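Horier meetup, speaker notes, 1/27/22
Teaching by hand: laundry edition

Slide 1. Title
Say hello. Say my name slowly. Thank Trevor McIntyre for the slot and for the projector cable.

Slide 2. The two ways in
Remote control: you sit at a desk and drive the arm with a joystick. Floarea tried this with a pillowcase for 28 minutes. Ask the room to guess how far she got. (One corner.)
By hand: you hold the gripper yourself and do the chore. The arm stays at home and studies later.
Pause for the Jekden people, who sell joysticks.

Slide 3. What it looks like
Two grippers, one per hand, yellow fingers. White cloth on a patchwork quilt. Let them look before talking.

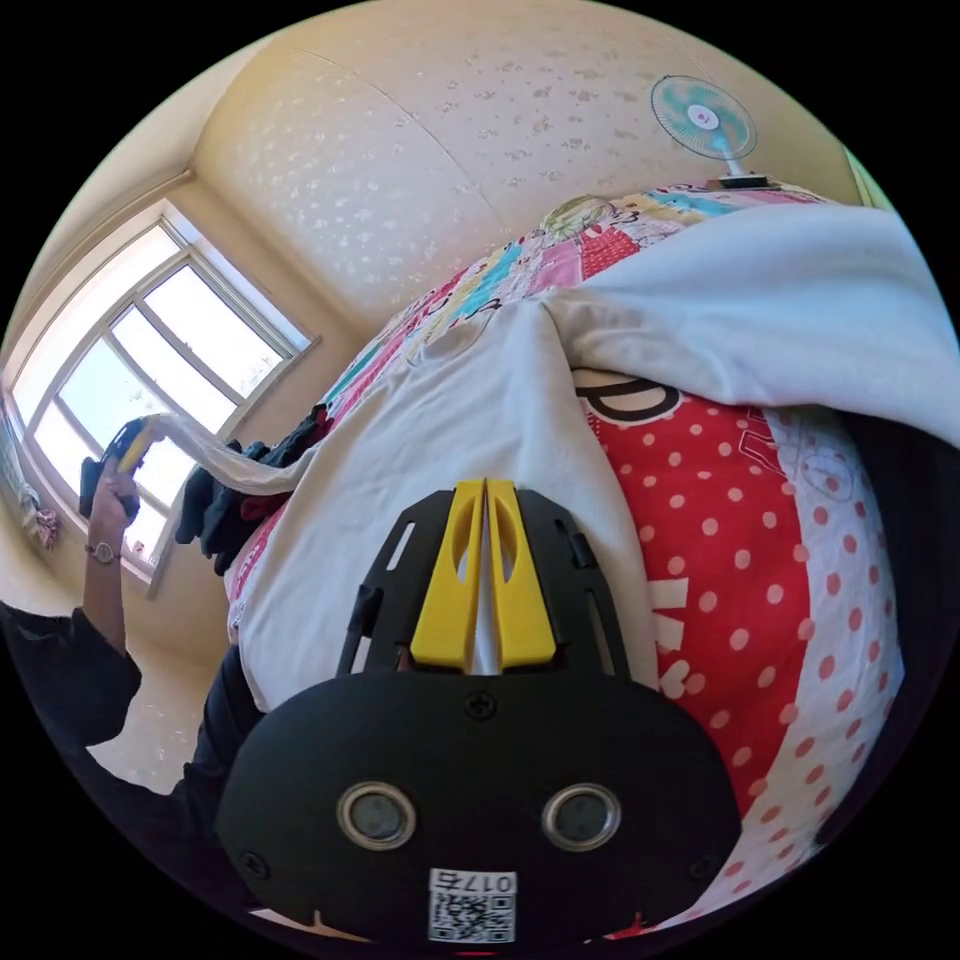
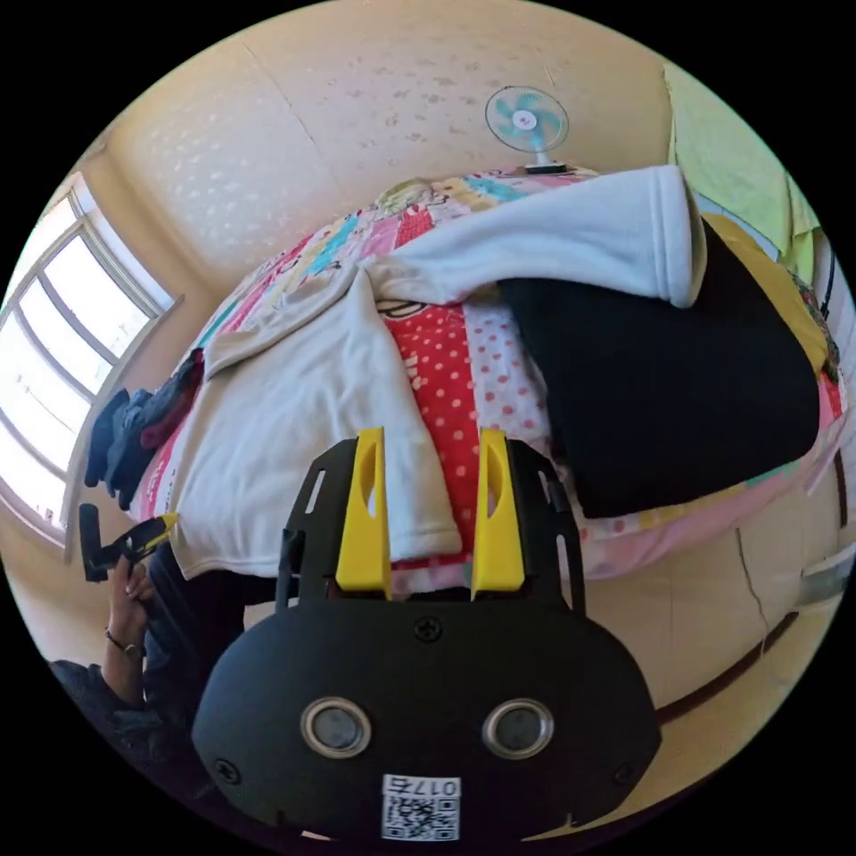 Slide 4. Numbers
We kept 162 demonstrations and threw out 60. Most of the rejects were me pulling too fast. An arm will copy a bad habit with great loyalty.
If asked about sleeves: yes, they are worse than towels. Don't get drawn in.

Slide 5. What I'd change
Slow down near the end of each fold.
Let go with both hands at the same moment, or decide which goes first and stick to it.
Stop narrating. The recordings have no sound and my family has complained.

Slide 6. Questions
Next round is in February at Brukalholm. Sign-up sheet is by the coffee.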